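About Nurholm Home Skills School

Home
Classes
Prices
About us
Contact

We don't much like About pages. Most of them say the people are passionate and the approach is unique, and by the second paragraph you know less than when you arrived. We have tried to stick to things you can check.

Nurholm is a small school on the upper floor of 29 Mestdale Road. We teach adults how to run a household: cooking plain meals, storing food so it doesn't spoil, washing and mending clothes, reading a utility bill, keeping a budget for a month and then for a year. Hooman Rashti started it after fourteen years of repairing kitchen appliances, most of which, he says, had little wrong with them that a read through the manual wouldn't have fixed. Eglė Vītola joined from a community college where she taught bookkeeping. They disagree on a good many things, including whether anyone needs a label maker, and you may hear both sides in class.
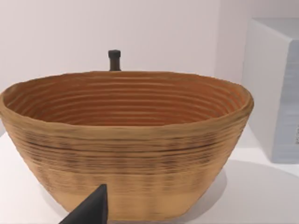 Do I need any experience before I sign up?

None at all for the basic course. We ask that you have access to a stove and a sink at home, as you will be practicing between classes. The budget course is a little different: bring three months of your own bills, with the account numbers blacked out if you like.

What we teach, and what we doubt

The basic course runs for 26 classes. People have told us that is too long, and there are certainly places that will promise to turn your home around in a weekend. We took two of those weekend courses ourselves. We came back with a folder of checklists and a discount code for storage bins, and neither of us was living any differently by June.

So we go slowly. The first month is nearly all food, the part of a household where money leaks fastest. You will write down what you throw out. Few people enjoy it. After that comes laundry, then cleaning, then paperwork. Mending is at the end and is optional, though the people who skip it tend to ask for it later.

We don't teach decluttering as a way of life. If you own too many things, you probably know it. We also don't teach meal plans built on powders, laundry products that claim to do five jobs, or any system that needs its own app. Students ask about these every term, and we are willing to look at whatever you bring in. Usually we try it against the cheap version in front of the class. Sometimes the expensive one wins and we say so. A pressure cooker won easily. A drawer divider set did not.

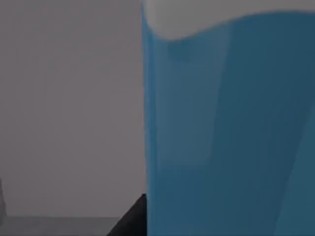
Budgeting gets the same treatment. Eglė does not believe in the envelope method for people whose pay changes from week to week, and she does not believe in the rule that splits your income into fixed shares either. What she teaches is dull: know what is due, know when it is due, and keep a small cushion before you do anything clever. It takes her seven classes to get through it, mostly on account of the arguments.

Class size and who comes

Three to nine people per class. We have run a class with three and it was fine. Past nine, the people at the back stop asking questions.

Our students are recent graduates, people newly divorced or widowed, parents who would like a second opinion, and a few who were sent by their spouses. We don't ask which. The school's second room is in Jesudmont, above the old print shop, and offers the evening budget course only. There is no elevator there. Mestdale Road has one, slow but reliable.

We looked at opening a third location in Toom and decided against it. The rent would have gone straight into the course price, and the plan depended on a number of students that we didn't believe.
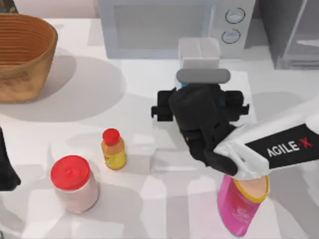

Certificates

You can have one if you ask. It says that you attended. It isn't accredited, no employer has ever asked us about it, and we'd be wary of any school that tells you a certificate in housekeeping will raise your pay.

Reviews

We don't post them. Schools choose which ones to show you, and so would we. If you want to know what a class is like, sit in on one. The first visit is free, and you won't get a sales call afterward.

Getting in touch

The office is open from 10 a.m. to 4 p.m. on class days. Leave a message on extension 2665 and one of us will call back, usually Eglė. Hooman prefers email and answers it late at night. Please tell us which course you mean and whether you want Mestdale Road or Jesudmont.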